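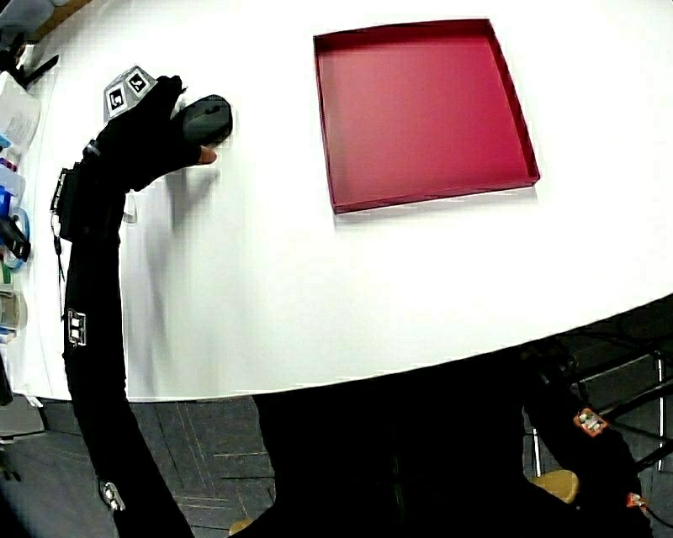

Stamari ist ein Geschicklichkeitsspiel für zwei Personen oder zwei Mannschaften, bei dem flache Scheiben von Hand über einen Tisch geschoben werden. Es gehört zu den Präzisionssportarten und ist mit Shuffleboard und Curling verwandt, wird aber im Sitzen oder im Stehen auf kurzer Distanz gespielt. Als Ziel dient auf der gegenüberliegenden Seite des Tisches ein Feld, das bei offiziellen Spielen aufgezeichnet ist. Im Training verwendet man stattdessen oft ein flaches, quadratisches Tablett mit niedrigem Rand, wie das rote auf der weißen Tischplatte, in das die Scheiben geworfen werden. Diese Übung heißt Kastenwurf und zählt nicht zum Wettkampfprogramm.

Geschichte

Das Spiel entstand in der Hafenstadt Norkness, wo es zuerst in den Gasthäusern während der Wintermonate gespielt wurde. Die Herkunft des Namens ist nicht sicher geklärt. Eine verbreitete Erklärung führt ihn auf den Familiennamen eines Wirtes zurück, schriftliche Belege dafür fehlen jedoch. Die ersten einheitlichen Regeln verfasste der Lehrer Aatos Eskola, der auch das Verbot des Nachschiebens einführte. Vor seiner Regelung war es in manchen Häusern erlaubt, die Scheibe mit dem Finger bis zur Tischmitte zu begleiten.

Aus Norkness kam das Spiel nach Stencombe. Dort wurde der erste Verein gegründet, und dort findet bis heute jedes Jahr im September das wichtigste Turnier statt, der Amini-Pokal.

Spielfeld und Material

Der Tisch ist 200 Zentimeter lang. Seine Oberfläche muss glatt und einfarbig sein, und die Kanten dürfen keine Erhöhung haben. Die Abwurflinie liegt 12 Zentimeter von der vorderen Kante entfernt. Jede Partei besitzt sieben Scheiben, die sich in der Farbe deutlich von denen des Gegners unterscheiden müssen. Das Auftragen von Wachs oder Pulver ist nur vor Beginn einer Partie gestattet und wird vom Schiedsrichter vorgenommen.

Regeln

Die Parteien schieben abwechselnd. Die Hand muss die Scheibe verlassen haben, bevor diese die Abwurflinie vollständig überquert. Berührt der Spieler danach noch die Scheibe oder die Tischfläche jenseits der Linie, so wird der Versuch ungültig, und die Scheibe wird vom Tisch genommen. Gegnerische Scheiben dürfen angestoßen und auch vom Tisch gestoßen werden.

Gewertet wird erst, wenn alle Scheiben gespielt sind. Eine Scheibe, die ganz im Zielfeld liegt, bringt zwei Punkte, eine Scheibe auf dessen Linie bringt einen Punkt. Bei Gleichstand wird ein zusätzlicher Durchgang mit nur einer Scheibe pro Partei gespielt.

Technik

Man unterscheidet den geraden Schub, bei dem die Scheibe flach unter den Fingerspitzen liegt, und den Drehschub, der aus dem Handgelenk kommt. Der Drehschub gilt als schwieriger, erlaubt aber das Umspielen einer Scheibe, die vor dem Ziel liegt. Bekannt wurde er durch Constanza Bustos, die den Amini-Pokal zweimal gewann und später als Trainerin in Stencombe arbeitete.

Siehe auch

Shuffleboard
Curling
Liste der Präzisionssportarten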